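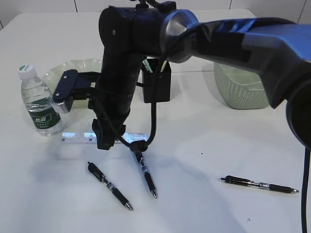 Slide 1. Arm over the pen table, gripper open side towards the bottle and bowl.

Opening. The talk covers one bench cell at the Cukthorpe site and how it is kept running. No theory. Questions at the end, 14 minutes allowed for the main part.

Stay on slide 1 for the layout. White top, tiled wall behind. Pen holder and green mesh basket at the back, three black pens at the front. Point out the silver ring at the elbow, as it comes up again under joint checks. Point out the two cable runs: one loops down from the forearm, the other hangs straight at the right.

Setting up. The base is bolted to the Moncrieff plate, four bolts, tightened crosswise. Level the plate before the arm goes on. Doing it afterwards means slackening everything and losing the zero. Home position is stored in the Elari controller and also written on the card inside the cabinet door. If the two differ, trust the card and re-teach.

Cables. Most of our stoppages came from here. A loop that is too short pulls at full reach. A loop that is too long drags over the table and shifts small items. Set the length with the forearm vertical, then run the wrist through its whole range at slow speed and watch the loop the entire way. Check the hanging end at each stop. Pens are a good test piece as they roll at the slightest touch.

Tape and wrap. Look for lifted edges on the upper segment. Replace the whole patch. Do not put new tape over old, it creeps and leaves glue on the cover.

Elbow joint. Power off, brake on, support the forearm by hand. Wipe the ring with a dry cloth. No spray cleaner near the seal. Feel for play in both directions. Any click goes in the log, even if it does not come back on the second try.

Gripper. Two fingers. Close them on the gauge block and check that the faces meet it squarely. Bracket screws get a drop of thread lock at refit. Clear items get their own teach points, with a slower approach: the bottle and the bowl are both set this way in the Gidis job file.

Intervals. Cables and tape every 70 hours of running. Joint play and gripper faces at every second cable check. Full re-teach each December, during the shutdown.

Faults. Log shows 34 stops for the year. Go to slide 2 for the breakdown by cause. Leave it up while reading out the cable figures, then take questions on setup before moving to spares.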